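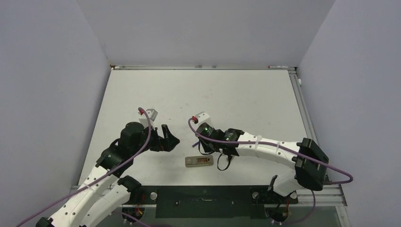

夹爪对比测试又要招人啦！我是 Wedus 实验室的魏品妤（Pin-yu Wei），这阵子天天跟遥操作较劲，手头有几种夹爪想比出个高下，光靠我们自己几个人试，手感早就练偏了，所以想请没怎么碰过机械臂的朋友来帮忙。你要操作的是一左一右两条白色的臂，末端都是黑色夹爪，腕部上方各有一个白色相机座，桌上平放一个米色的小长方块，任务就是用一边夹起来，交给另一边，再放回桌面。听着简单，扁扁的小东西贴着桌面其实挺难抓的，第一次上手多半会骂两句（可以骂，我们不录音）！

每人来一次，一共做 26 轮，中间会换夹爪，也会换控制器，一种是我们一直在用的 Sirier，另一种是 Andor Vörös 刚写完的新版本，他特别想知道大家觉得哪个更“跟手”。做完填一张表，再跟我聊几句，想到什么说什么，嫌弃也行。

这次招 14 位，年满十八岁，双手活动自如，视力正常或者戴眼镜矫正后正常都可以。左撇子特别欢迎，上一批里太少了！做过遥操作项目的朋友这次先不收，等三月那批比相机位置的再叫你们。

酬劳是每人新台币 2000 元，当天结清，饮料零食管够。袖子太宽松的衣服别穿，长头发请扎起来，手链戒指先摘掉。

想来的话，请在 2 月 8 日星期三之前到 Wedus 网站的报名页留言，写上称呼、惯用手和方便的时段，我会一个一个回。带朋友一起报也可以，不过得分开做，互相看过就不准了～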